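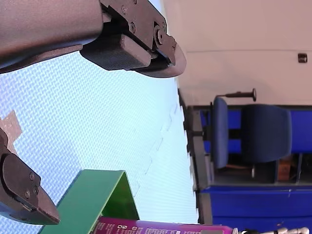 Geum-ok Ko set the log interval to nine seconds and took her hand off the keyboard. The gripper held at its open position. The servo hummed and then settled.

"Encoder offset?" asked Tahsin Saha.

"Sixty-six. It was 66 before lunch too."

He wrote it down. They had been building Munshi in the Morholm workshop through most of August. The wrist had been rebuilt twice. The fingers were held by small screws that Tahsin tightened every morning in the same order, and he did not like to be spoken to while he did it.

Geum-ok loaded the descent routine. The arm moved down toward the mat at low speed and stopped at step 719.

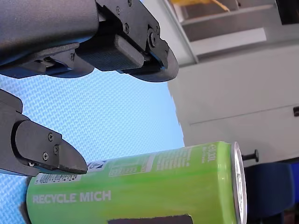 Munshi at the can, step 719. Fingers open, no grip commanded.

"It should have gone to 1383," said Tahsin.

"It has permission to go to 1383."

She scrolled back through the log. There was no fault code, no current limit and no lost packet. The stop had been entered as a normal instruction, with a return address neither of them had assigned.

"Did you write a hold?"

"No."

"Did Shahnaz?"

"Shahnaz has been at Sendport since June."

Geum-ok sent the close command. The log accepted it, stamped it, and placed it in a queue. She opened the queue. Her command was second.

Tahsin put down his pencil and pulled a chair up to the screen. The first entry was one line long, in plain text, and it asked for the time.

She typed 4:40 and pressed enter.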